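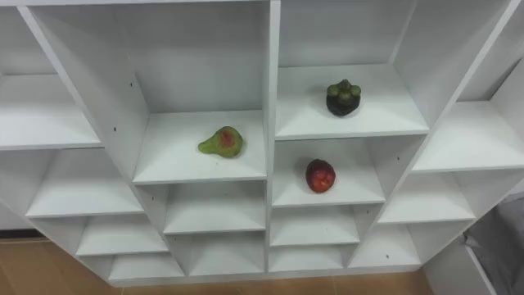
How to ripen hard pears without losing your will to live

A store-bought pear is a rock with good PR. You can fix this, but you have to pay attention, and the pear knows you won't.

1. Take them out of the plastic. Leave them at room temperature, out of the sun.

2. Keep them apart. One going soft will happily take its neighbors along.

3. In a hurry? Paper bag, add a banana, fold the top over. Check after 2 days.

4. Press near the stem with your thumb. If it gives a little, eat it. If the middle gives, you're making pear butter now.

5. Ripe ones go in the fridge. I've had 7 sit in there waiting for a salad I had no intention of making.

Red patches on the skin tell you nothing. I trusted color all through February and chewed accordingly.

30 shares | 2 comments

quincepatrol: Banana trick worked, kitchen smells like a smoothie.

dot_in_flaltby: Missed mine by 20 minutes. Pear butter it is.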